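Gráinne Brophy
17 November 2020

OK, a few people asked how I look after the handheld grippers we use at Ellar to record moves for the arm. Long thread, get a coffee. 1/12

💬 14 🔁 31 ♥ 167

First thing: they're simpler than they look. You squeeze, the jaws close, you let go, they open. Everything the arm learns about where your hand went comes off the square markers on the cube behind the jaws. So most of my job is keeping those cubes clean and square to the jaws. That's pretty much the whole religion. 2/12

💬 3 🔁 4 ♥ 58

Cleaning! Dry microfiber for the markers, always. I used a wet wipe once in September and took the black right off one corner of a square (it was a cheap print, but still). Tracking got jumpy on that side and I spent a whole afternoon blaming the software. Sorry, software. 3/12

💬 9 🔁 6 ♥ 92

The dark pads inside the jaws get a different treatment. Those I wipe with a barely damp cloth and leave alone for ten minutes. They pick up a film from everything you grab, and once they're slick you start squeezing harder without noticing, and then all your recordings have this weird death grip in them. 4/12

💬 2 🔁 3 ♥ 41

Pads get swapped when they go shiny. I don't go by hours, I go by a plastic cup. If I can't lift it with a light squeeze and tip it sideways without it sliding, new pads. Very scientific – but it works for me. 5/12

💬 5 🔁 2 ♥ 63

Next is jaw play. Hold the cube still, wiggle each finger with your thumb. A tiny bit of give is fine. If it clicks, the pivot screw has backed out. Quarter turn, try again, and please do not crank it, the printed part will split (ask me about the spares order from Cestier, or better, don't). 6/12

💬 4 🔁 5 ♥ 49

Then the lights. Each cube has its own little one and I won't start until I've looked at both. I lost a full morning's recordings to one dead cube and I have never been so quiet on a drive home. 7/12

💬 8 🔁 7 ♥ 110

Before recording I stand back from the tables, hold both grippers out in front of me with the jaws tipped up and a bit apart, and stay put for a slow count of five. That's my start pose. Same one every time, so left and right have a clean place to begin from.

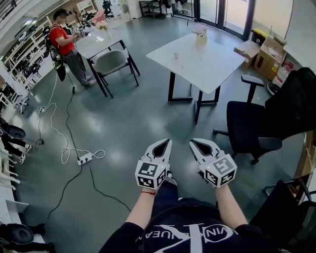
8/12 Calibration, the bit everyone skips

💬 11 🔁 19 ♥ 143

After the start pose I turn my wrists slowly, so every face of both cubes gets a look. Slowly! If you whip them around, the squares blur and you have to do it again. I watch the number on the Taltness viewer (our name for a very ugly window on a laptop) and I want it at 2 or under. Higher than that, I go find out which cube is crooked. 9/12

💬 6 🔁 4 ♥ 55

Crooked cube fix: loosen the mount, press the cube flat against the bracket, tighten a little on one side, a little on the other, back and forth. Then rerun calibration from the top. Yes, from the top. I tried reusing the old numbers and the arm closed its fingers on thin air next to a mug, over and over, so confident. 10/12

💬 13 🔁 22 ♥ 171

Also watch your light. Shiny floors and big windows are lovely to work around, but a bright patch sliding across a marker will drop your tracking for a second. I tilt the cube a little and it comes back. And check your cables before you start walking around, I have gone down hard once already. 11/12

💬 7 🔁 5 ♥ 78

My log says nearly 1000 recordings on the current pair, and the set before it retired at 1743 with one new spring and a lot of pads. The old ones live in a Ziółkowski toolbox under my desk and I raid them for screws. Pad template is going up as soon as I've redrawn it with the holes in the right place. Questions welcome, I'm on lunch till one. 12/12

💬 26 🔁 38 ♥ 204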